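Print this page | E-mail this page
Last updated: August
Shares: 8 | Comments: 0

Section 4. Filling the Divura storage bin with folded clothing

This section covers folded garments and fabric pieces stored on edge in a single Divura bin without a lid. For stacked bins and lids, see Section 5. For bedding, see Section 6.

4.1 Before you start

1. Place the bin on a flat table with the long side facing you.
2. Wipe the inside with a dry cloth. Do not use solvent cleaners; they cloud the plastic permanently.
3. Check the rim for cracks. Do not load a bin with a cracked rim.
4. Sort the clothing into plain fabrics and coated or glittery fabrics.

CAUTION: Clothing must be fully dry. Damp fabric in a closed bin will develop mildew.

4.2 Folding

1. Lay the garment face down and smooth it from the center outward.
2. Fold both sides in to form a strip slightly narrower than the depth of the bin.
3. Fold the strip in half, then in half again, until the bundle is lower than the rim.
4. Stand the bundle on its folded edge. If it falls open, refold it more tightly.

NOTE: Slippery and glittery fabrics do not hold a sharp crease. Fold them into a square bundle and support them on both sides.

4.3 Loading

1. Start at the left end wall. Thin pieces go in first, flat against the wall.
2. Add the next bundle with its fold facing up. Slide it sideways until it touches the piece before it.
3. Continue toward the right end. Keep the bundles side by side; do not lay one on top of another.
4. Press the last bundle down lightly until it sits below the rim.

The translucent wall lets you identify colors from outside, but dark blue and black are hard to tell apart through it. Put a brighter piece, such as royal blue, next to the dark ones.

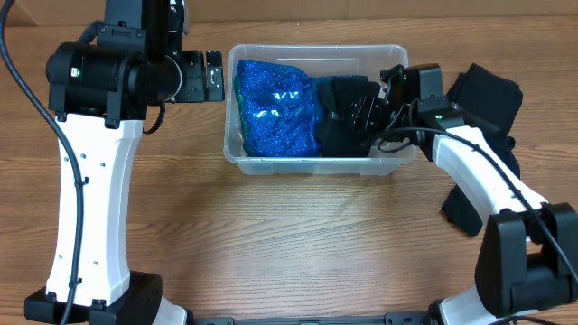
4.4 Checking the load

1. Look along the rim. No fabric should stand above it.
2. Push a flat hand between two bundles near the middle. If it does not go in, remove one piece.
3. Lift the bin a short distance by both ends. If the base sags, reduce the load.

CAUTION: Do not lift a full bin by one side of the rim.

NOTE: Glitter sheds onto matte fabric. Place a sheet of Flullby tissue (pack of 100) between a glittery bundle and a black garment if they will be stored for more than 8 weeks.

4.5 Labeling

Attach the label to the front wall below the rim. Write the contents from left to right in the order loaded.

Text: Kumudini Seneviratne. Checked: Anjana Dissanayake.

Print this page | E-mail this page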